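Do you need the powder?

Every autumn the same question comes in from members, usually after somebody has been talking in the changing room. Should I be taking protein? This year it has come with leaflets. A firm called Grudia has been leaving them on the front desk at Skidton, and they promise "faster recovery from day one", with a graph that has no numbers up the side.

I have read the leaflet twice. It says 97 per cent of users "felt a difference". It doesn't say how many users there were, what they were asked, or what they would have felt after a fortnight of plain training and a decent night's sleep. A footnote in very small type mentions 619 replies to an online form, filled in by people who had already bought the stuff. I would expect people who have just paid for a tub to feel something.

Protein itself is not a con. You need it, and if you lift or run a lot you need a bit more than someone who doesn't. My quarrel is with the idea that it has to come out of a tub. Eggs, beans, yoghurt, tinned fish, chicken, lentils -- most of us who eat proper meals are getting a fair amount already without thinking about it. If you skip breakfast, train at lunch and have toast for tea, a shake may well help you. So might a sandwich.

Then there is the "window". You will hear that you must drink your shake the minute you put the bar down or the session is wasted. I have never seen a good reason to panic over this. Eat when you get home. If home is a long way off, take a banana and a carton of milk.

Rozália Pešek, who takes the Tuesday circuit, kept a food diary over August to see where she stood. She found she was eating plenty on weekdays and next to nothing on Saturdays, when she was driving to matches. She now packs a lunch. She also tried a tub of the Filis vanilla, and reports that it tasted of candles.

As for the extras -- the fat burners, the tubes of fizzy tablets, the "pre-workout" powders -- read the back before you read the front. A good many are caffeine and flavouring at a price that would make a coffee shop blush. If you take regular medicine, are pregnant, or have kidney trouble, talk to your GP or pharmacist first, and don't take the word of whoever is on the next bench. That includes me.

If you have a tub at home and you like it, carry on. Just rinse the shaker the same day, please. There are 4 in the lost property box by the stairs and I am not opening any of them.
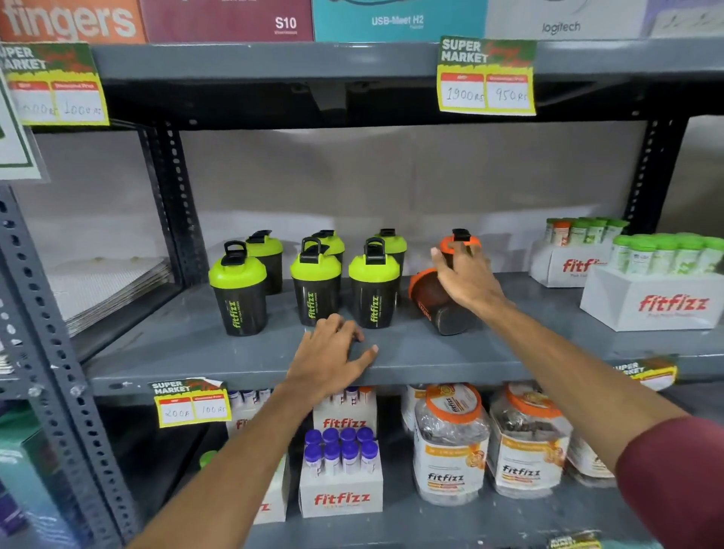
Shakers and tubes on the shelf, fitfizz range.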